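Folding a Team Jersey and Shorts So They Stay Folded

I love a kit drawer where every set comes out ready to wear! Jerseys are slippery, shorts have that springy waistband, and ordinary T-shirt folding tends to slide apart by morning. The bundle below takes a minute once you've done it a few times, and it works for kids' sizes too.

You need a flat surface with a bit of grip. Something padded or covered in fabric is great (a bare shiny table lets everything skate around). Tip the jersey and the shorts out next to each other and don't worry about the heap.

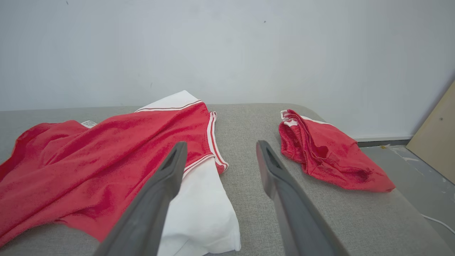
Start with the jersey. Find the care label first, it's the quickest way to tell inside from outside when everything is bunched up. Turn any inside-out parts the right way, then take hold of both shoulders and give it one good shake. Lay it face down and smooth from the collar to the hem with flat hands. If it has striped trim, pull gently along the stripes until they run straight, and the rest of the fabric follows.

Fold each side in to the middle, sleeves flat on top. Bring the hem up to just under the collar. Now leave it there and get the shorts.

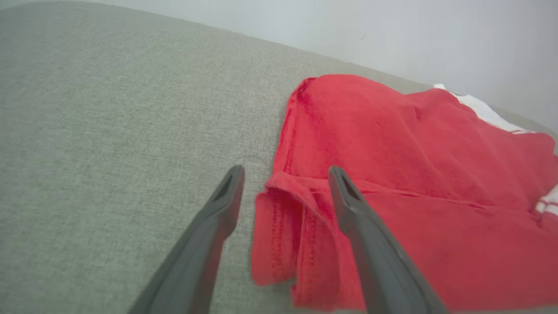
Look for the stitched hem on each leg and line the two up, one leg on top of the other. The crotch will stick out in a little triangle, so tuck that in to make a neat rectangle. Fold the waistband down to meet the hems.

Set the shorts in the center of the jersey, waistband toward the collar, and fold the jersey over them. You've got a full set in one bundle! Stand it on its edge in the drawer with the fold facing up. Socks can go inside too, but only thin ones, thick ones make it pop open.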